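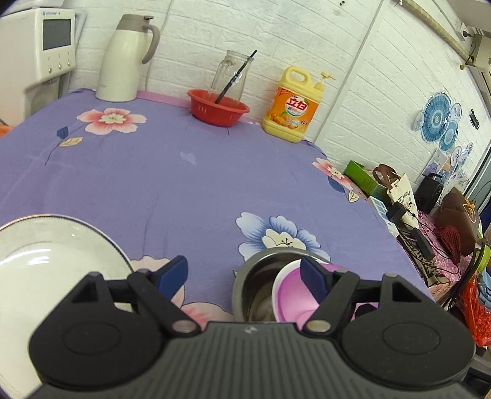 Minutes: Shared Kitchen

Jullon House residents' meeting, September 19, 2021
Chair: Subira Langat
Minutes approved as circulated, with one correction to item 2.

1. Previous minutes
The March minutes were accepted. The descaling action is closed. The drain cover action stays open; the part ordered from Trarska was the wrong diameter (63 mm needed).

2. Side table
The table against the white brick-pattern wall stays in use for tableware and dish soap. It was agreed that:
- Bowls and plates are washed, dried and put away by the last person to eat. Cups may be nested in the steel bowls for carrying, but are to be taken out before storage.
- The thermos carafe, the red basket, the glass jar and the pump bottle of dish soap stay along the back edge, against the wall. The front of the table is kept clear for sorting.
- The brush is kept with its handle up.
- The flowered tablecloth is wiped after each meal and machine washed every 4 weeks. The pink trim is not to be bleached.
Correction to the draft: the cloth is lavender. The draft said gray.

3. Breakage
Replacement stock was discussed. Pathirana quoted for white plates with a dark rim, minimum order 6. Atel quoted a lower unit price but does not sell rimmed plates. The Pathirana quote was accepted. Plastic cups will not be reordered this year.

4. Dish soap
Nearly 1,000 ml was used last month. The meeting considered this high. One pump per sink of water is the rule from now on. The soap is not to be decanted into unlabeled containers.

5. Wall and outlets
The paper fans and stickers may stay. Nothing further is to be fixed to the wall near the black outlet. Wet items are to be kept away from it. The filter in the air conditioner is to be cleaned before the heating season; the method is in the binder.

6. Actions
Place plate order with Pathirana: S. Langat
Return drain cover to Trarska and reorder: S. Langat
Post the soap rule at the sink: second floor
Clean air conditioner filter: first floor

7. Other business
A request for a second drying rack was deferred. Dimensions are to be supplied before the item is heard again.

Next meeting: to be posted on the hall board.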